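Cutting and Sanding a Wooden Stacking Puzzle

Posted 10/8/20

I've made this little stacking puzzle so many times now that I could probably do it half asleep (please don't do that around a saw). It's just four chunky animals that sit on each other's backs, and it makes a great first scroll saw project if you've got a toddler in your life!

For wood I like maple or poplar, 3/4 inch thick. Pine works too, but it dents when it gets thrown, and it will get thrown. I buy short offcuts from Oten, the lumber place near me, and pick through the bin for pieces without knots.

Draw your animals on paper first -- big round shapes, no skinny legs or tails. Each one needs a fairly flat back so the next one has somewhere to sit. Stick the paper down with glue stick over a layer of painter's tape. When you're finished cutting, the tape peels right off and you don't have to scrape anything.

Before you turn on the saw, check that your blade is square to the table. I skipped this once and ended up with an elephant that leaned like it was on a boat. Go slowly around the curves and let the blade do the work.
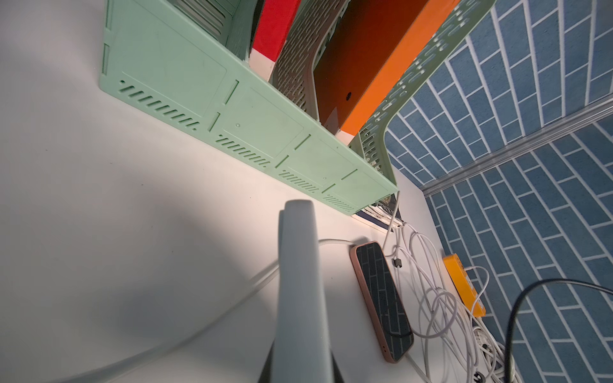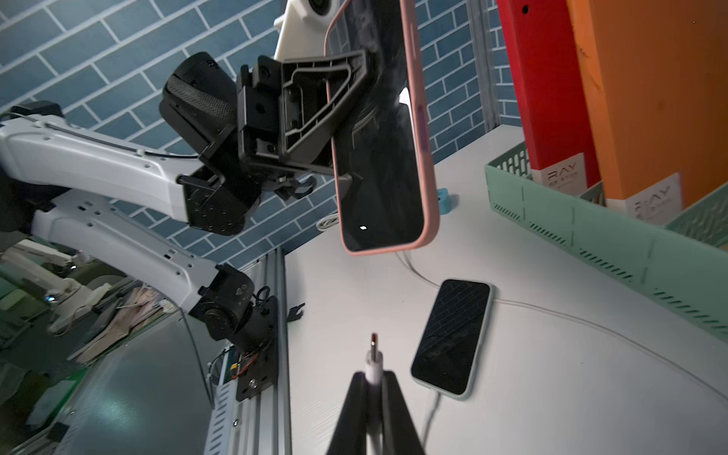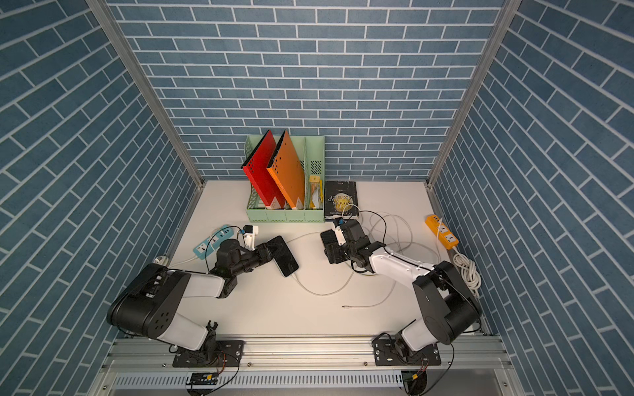
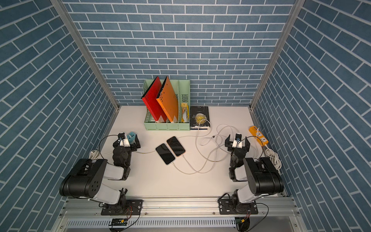

Sanding takes longer than the cutting, at least for me. Start with 120 grit to knock off the saw marks, then go to 220, and round over every single edge with your fingers wrapped around the paper. My friend Yichen Shen rubs an old nylon stocking over hers to find the rough spots, and I've copied her ever since. If it snags, keep sanding.

Wipe off the dust with a damp cloth and let the wood dry overnight. The grain will feel a bit fuzzy in the morning, so give it one more quick pass with the 220.

Color is up to you. I used a water-based paint on the set I made in February and left the edges bare, which I really like. Check the label to be sure whatever you use is okay for toys, and let it cure as long as the can says -- dry to the touch isn't the same thing.

One last check on size. Anything for a child under three needs to be too big to fit in the mouth, so I keep my smallest animal at 3 inches across. If yours came out smaller, save it for an older kid and cut a new one.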